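Classé dans : Petits bonheurs du quotidien, Téléphone & rangement

J'ai enfin fait le grand ménage dans mon téléphone, et je suis d'une humeur ! Ça traînait depuis octobre. Chaque matin le même message, stockage presque plein, et chaque matin je l'écartais d'un coup de pouce en me promettant de m'y mettre le soir.

C'est Fadwa Tazi qui m'a décidée. On déjeunait à Gurville, elle voulait me montrer une recette de soupe, et moi je n'arrivais même pas à enregistrer la capture d'écran. Elle a pris l'appareil, elle a ouvert la galerie, elle a lu tout haut : 1246 photos. Dont une bonne partie de tickets de caisse, de plaques de rue et de mon chat flou (je les aime, mais quand même).

Alors je me suis installée avec un thé, à 7 heures du matin, et j'ai commencé par les plus anciennes. Quel plaisir ! J'ai retrouvé le marché de Plemlow sous la pluie, l'affiche d'un concert que j'avais complètement oublié, et la liste de courses de ma grand-mère, avec son écriture toute penchée. Celle-là, je l'ai fait imprimer.

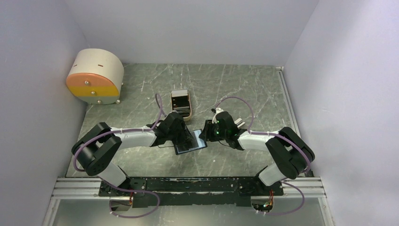 Par où commencer quand on a des années de photos en retard ?

Par les captures d'écran et les vidéos : elles prennent beaucoup de place et on s'y attache rarement, ça va donc très vite.

Ensuite je suis passée aux applications. J'en ai gardé 5 sur l'écran d'accueil, tout le reste est parti dans un dossier que j'ai appelé « grenier ». Et puis le nettoyage de l'appareil lui-même, chiffon microfibre à peine humide pour l'écran, petite brosse souple et sèche pour la grille du haut-parleur. Je ne savais pas qu'on pouvait loger autant de miettes là-dedans !

Reste le fond d'écran, et là j'hésite encore entre la plage d'Astelcombe et un mur jaune tout bête que j'avais photographié en vacances. Fadwa vote pour le mur. Si vous avez une méthode pour trier les messages vocaux, je prends, j'en ai de très vieux que je n'ose pas réécouter.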